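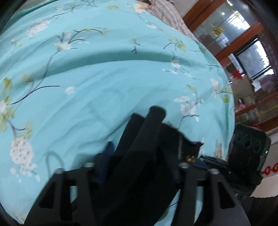

What I've Been Up To on the Gripper Team

A bunch of you have stopped me by the dryers to ask where I disappear to in the afternoons, so when the newsletter needed something for the June page I figured I'd just write it down. Short version: I fold laundry, same as always, only now I do a good part of it with a gripper in my hand while it records what I'm doing. The recordings go to Clanamon, who are building the folding machine we're supposed to get (the Plirnel, for anyone who missed the meeting with the donuts).

I've been at Flaster long enough to remember when we wrote the bag tags by hand, and I'll admit I didn't love the idea at first. My hands know how to do this! I can fold a shirt while watching the clock and arguing about lunch. Then someone hands you a gripper and suddenly you're a beginner again. My first afternoon I spent more time dropping sleeves than folding them, and I went home with a sore thumb and a bad attitude.

It does get better. The trick for me was to quit grabbing at the middle of things. You go for a corner or a hem, close up gently, lift a little higher than feels natural, and then lay it over slowly so the fabric falls where you want it. Seams are your friends. Anything slippery is not, and don't get me started on drawstrings.

The other change is where we work. At the shop everything gets folded on the long tables under those awful lights, but Clanamon also wants people's clothes handled the way they get handled at home, on a bed, with pillows and a bumpy duvet and all the rest of it. So some afternoons we set up at the Vũ house instead, and I've gotten pretty fond of it. It's quiet over there, for one thing. 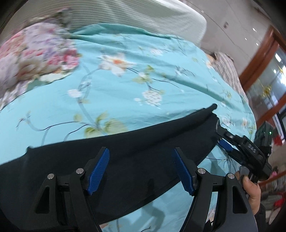
Dark clothes are their own kind of headache. You can't see where one layer stops and the next one starts, so you pinch what you think is one corner and come up with half the garment. By hand I'd feel that right away and let go of the extra. With the gripper I have to stop, open up and try again, and the people at Clanamon tell us to leave those tries in. I still want to erase them. Years of being told to make the pile look nice, I guess.

Our crew's total was 748 recorded folds when I last looked at the sheet, and I had really thought that would be plenty. Nope! They'd like 3,005 before the first Plirnel gets tested on our floor, so anybody who wants a turn, there's room.

Now for the part everybody really wants to know about, which is hours. What we've been told is that the machine would start with the plain stuff, meaning towels and pillowcases, and that the wash-and-fold bags stay with people for now. The recording time is paid at the regular rate and comes out of the folding shift, it isn't stacked on top. That was not the original plan, by the way. The first schedule had us doing it after close, and it got changed when enough of us said no thank you. I bring that up as a reminder that saying something does work sometimes.

I do have mixed feelings. My shoulders would be thrilled to never see another mountain of bath towels. But the towels are also where new people learn, and where you get to talk, and if they go to a machine then I'd like to hear what a new hire does in the first week. I asked that at the meeting and was told it was a good question — I've written it on the whiteboard so it doesn't wander off.
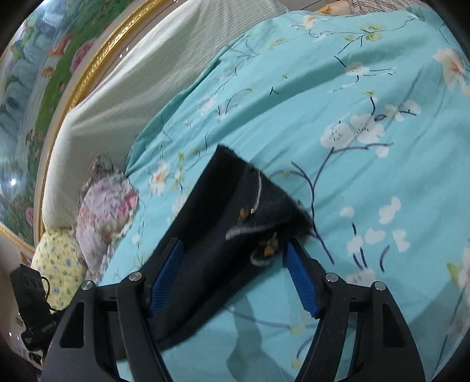
Xuân Trương read a draft of this over my shoulder and thinks I'm going too easy on the whole thing. If the machine learns from how we fold, Xuân says, then "for now" needs an end date on paper, and the people who did the recording ought to get first pick of whatever jobs come with running it. Loading it, clearing the jams, checking what comes out the other side — somebody has to do all that, and it should pay more than folding does.

I can't argue with any of it, so I've added both points to the whiteboard under mine. If you've got one of your own, put it up there before the Saturday meeting, and please use the blue marker, the black one is dead. Sign-up for gripper afternoons is on the clipboard next to the lost sock bin. Wear sleeves you can push up, and start with something that has nice thick seams.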